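## 3. Your First Wash and Dry

Your Tunley duvet set is out of the bag, and now comes the fun part! The first wash softens the weave more than any wash after it, so it's worth setting aside an afternoon and doing it properly.

**Before you start**

1. Unbutton the cover and take the duvet out completely. Wash the two separately, even if your machine is big enough for both.
2. Turn the cover inside out and push out all the corners with your fingers.
3. Close every second button. This keeps pillowcases and socks from crawling inside during the cycle.

> **Caution:** Never use chlorine bleach on the dyed covers. It weakens the stitching along the seams and leaves pale blotches that can't be fixed.

**Washing the cover**

4. Choose a warm, gentle cycle with a medium spin.
5. Add half your usual amount of detergent. Skip the fabric softener – it coats the fibers and you'll lose that lovely crisp feel.
6. Run one extra rinse. Do this for the first 3 washes, especially with the darker shades, which let go of a little spare dye early on.

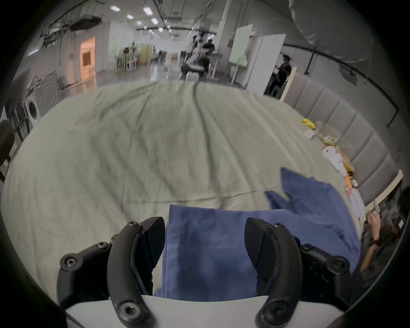

Dark and light pieces should go in separate loads until the rinse water runs clear. After that you can mix them as you like (we do, all the time).

**Drying**

7. Shake the cover hard as soon as the cycle ends. Two people and a good snap from each end will take out most of the creases before they set!
8. Tumble dry on low, or hang it over a wide rail. If you line dry outdoors, keep it inside out and away from strong sun.
9. Take it out while the seams still feel slightly damp and let it finish on the bed.

> **Note:** The Altitholm linen blend is supposed to look rumpled. If you prefer it smooth, iron it damp on the wrong side.

**Putting the duvet back in**

10. Lay the cover flat, inside out, with the opening at the foot of the bed.
11. Spread the duvet on top and tie the corner loops with a loose bow.
12. Reach in, grab the two far corners through the cloth and flip the whole thing right side out. It feels clumsy the first time and wonderful by the third.
13. Button up, give it one more shake, and fold the top edge back if you like a hotel look.

For spare corner ties or buttons, order part 154 and give the shade name printed on your care label. For storage between seasons, go to Section 4.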